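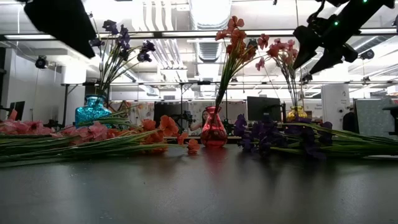 When does a person have to be within reach of the stop button?
Any time the arm has power. Powered but idle counts too.

About Wollico

We write house rules for small robot cells and then work under them ourselves. Started as a two-page checklist taped to a cabinet. Now 87 rules, 12 sections, one binder — plus the online copy, which is the one to trust if they disagree.

Who uses them: small shops, college labs, a couple of packing lines. Places with one or two arms and no safety department. The rules don't replace the national standards or your own risk assessment. Read those first. Ours cover the daily stuff in between.

What we're strict on

Speed. Slow mode for any new task until six clean runs in a row. A dropped item resets the count.

Glass and other breakables. Grip force set low before the first pick, checked again after every finger change. Gloves and a dustpan at the station, not down the hall.

Long or floppy items. Stems, cables, straps. Plan the path for the whole length, not just the part being gripped. We got this wrong for most of a year.

Logs. Every stop gets a line, even the silly ones. Time, task, who pressed it. Initials are fine.

Changes. One at a time. New fingers and new code on the same morning is how you loose a day.

How the rules get made

Somebody proposes, we try it at our own tables, then Wakico runs it on theirs for six weeks. If both sites can live with it, it goes in. If people keep skipping it we rewrite it or drop it. Section 9 has been rewritten more than the rest put together, sorry to anyone who printed it.

Projects

Heo — the short version, for students and new hires. Fits on a single sheet.
Trollska — our training day. Mornings on paper, afternoons at the table. Next round in October, places are limited so write early.

Visiting

Fine by us, just ask first. Closed shoes, long hair tied back if you're going near an arm. Sign in at the front desk, we start at 9 am.

Corrections to the rules are always welcome, use the contact form and pleas give the rule number.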